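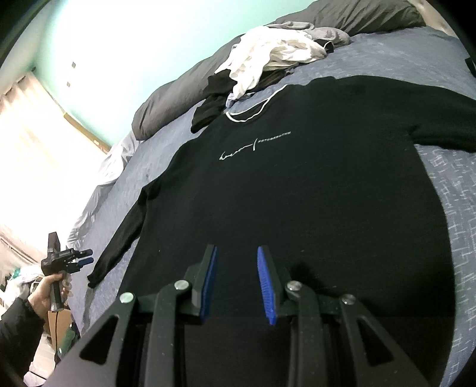 Sabina Mollah wrote in after the last round to ask why a furnished rental gets a bedroom inspection at all, when the boiler is plainly the thing that will kill you. Fair question. The boiler has its own sheet, and its own man. This one is for the rooms people sleep in.

BEDROOM SAFETY CHECK, UNIT 406
Skekgate House, second floor rear
Round: November, 8 a.m. start (tenant's choice, not mine)

1. Smoke alarm present and sounding on test
PASS. Sounded on the first press. Also sounded on the second, third and fourth, which I did not press.

2. Alarm date legible and inside its service life
COMMENT. Date painted over at the last redecoration. Treat as expired. Replace.

3. Window opens fully and can be used to get out
FAIL. Opens the width of a paperback. Sash painted shut on the left side by the same brush as item 2. Free it before the end of the month and check the drop to the flat roof while you're up there.

4. Window latch
PASS, with a wiggle.

5. Outlets: no scorching, cracks or loose plates
PASS on three walls. The outlet behind the headboard has a loose plate. Tighten, then move the bed out a hand's width so the plug isn't bent double.

6. Extension cords and power strips
FAIL. One strip plugged into another strip, feeding a lamp, a fan and a space heater. Heater goes straight to the wall or it goes away. Tenant has been told and took it well, considering.

7. Space heater clearance
See 6. Three feet from bedding, curtains and clothes. The tenant asked if a chair with a coat on it counts as clothes. It does.

8. Bed frame, slats and bolts
PASS. One slat is a replacement and doesn't match. I have no form for that.

9. Mattress label attached
PASS. Still attached, still threatening.

10. Tall furniture fixed to the wall
FAIL. The Naltosell wardrobe has its strap screwed to the wardrobe and to nothing else. Half a job. Finish it into a stud.

11. Door closes and latches without help
PASS. Drags on the carpet but gets there.

12. Damp or mold
COMMENT. Gray patch above the baseboard, outside corner. Same as the spring sheet, a little more ambitious. Flanagan to look at the gutter first, then we'll talk about paint. No more paint before the gutter.

Parts to order: one alarm, one wardrobe strap kit, wall anchors. Put it on the Prarumus account, job 798.

Recheck in 7 days for items 3, 6 and 10. Tenant asks for some time after noon.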